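**1/** Evening, everyone! A few of you asked how the little shop in Troltildale is coming along, so settle in, because I have a cup of tea and quite a lot to say about shelves.

**2/** We've been moving stock over from the old Salitgate place in February dribs and drabs, and I finally did a proper list. 509 items on it – more than I'd have guessed for a shop you can cross in a few steps!

**3/** My one firm belief about small shops is that you set up the middle shelf first. People look there before they look anywhere else (I certainly do), and once it's right you can work out the rest from it.

**4/** The price tags took me longer than the stock did. I printed 61 of them, then found I'd put the old prices on 2, and of course they were ones I'd already cut out and slid into their holders.

**5/** Someone asked whether I'd go for wood or white for the units. White, in the end. I love wood, but this corner doesn't get much light and the white ones make it feel a bit more awake. 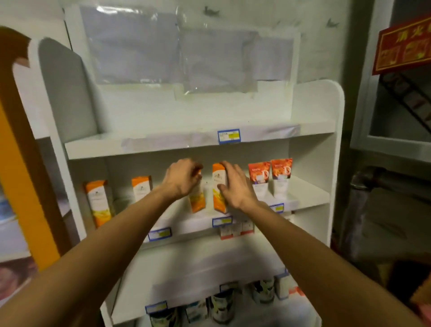
**6/** Getting a row of boxes to stand straight is fussier than you'd think, and I'll happily nudge the same one back and forth for ages. The orange and white ones do look cheerful against a white shelf, I must say, even with the one on the far left leaning a little. The top shelf is still bare apart from its blue-edged tag, so I'm open to ideas for up there – candles? Jars? Something tall, to suit those rounded corners?

**7/** Tell me what you'd put on it! I'll read every reply over breakfast, and then it's back to the tags.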